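15/03/2024

Bedulik's back room again, second go at it. I said in August that I'd have it sorted by the end of the month, and I wrote that down in this same diary, so I can't even pretend I didn't. I don't believe a word I write about tidying any more.

The theory this time is that you do one wall before you're allowed to touch the next. I got it from a booklet that came with the Lundgren shelves, the same booklet that claimed the shelves went up in an afternoon. They took two days and one of them still leans. So I'm not sure why I'm taking advice from it on anything else, but I've no better plan, and the landlord's office at Drorkau want to come and look at the place before they renew.

Started with the tall black cabinet in the corner. I've never worked out what it is good for. It's too high to use as a table and too heavy to shift without scraping the tiles, and whatever gets put on top of it stays there until somebody is thirsty. I had a look at the price of having it taken to the tip at Plillthorpe and shut the page again. It can stay in its corner.

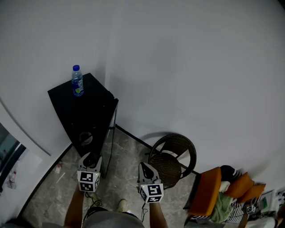

Is it worth keeping a chair nobody sits in? Only if it's doing a job where it stands, and holding coats doesn't count as a job.

The rattan one just about passes. It's dark and round-backed and it fills the stretch of back wall next to the cabinet, which would look like a waiting room otherwise. Comfortable it is not. I sat in it with my tea to give it a fair trial and got up with the weave printed on the backs of my legs. The shop called it 'relaxed seating'. I'd like to meet whoever relaxed in it.

The orange cushions I do like, and I hadn't expected to. I still think orange with the green cloth is a bit much, and the striped stuff underneath makes it three things arguing, but every time I take the green off the whole seat looks bare and I put it back. Did that again this morning. Folded it, carried it to the cupboard, stood there, carried it back. I'm told this is called having an eye for colour. I think it's called wasting a morning.

Then the floor. Whoever chose grey and white marbled tiles must have thought they'd hide the dirt. They hide it from standing height and nowhere else. Get down near the skirting and there are bits all along it, small white bits mostly, paper or plaster or who knows. I swept, felt pleased, moved my foot and found more. I don't trust the broom. I don't much trust the hoover either, which has been making its whistling noise since the shelves went up.

Cable by the cabinet still not dealt with. The booklet says to clip it to the wall. Clips are in the kitchen drawer, or they were.

Found a receipt for 1,144 under the shelf papers and for a minute thought it was what I'd paid for the shelves, then saw it was the order number. Put it in the tin with the others anyway.

Next wall tomorrow, supposedly. Beans on toast, bed early.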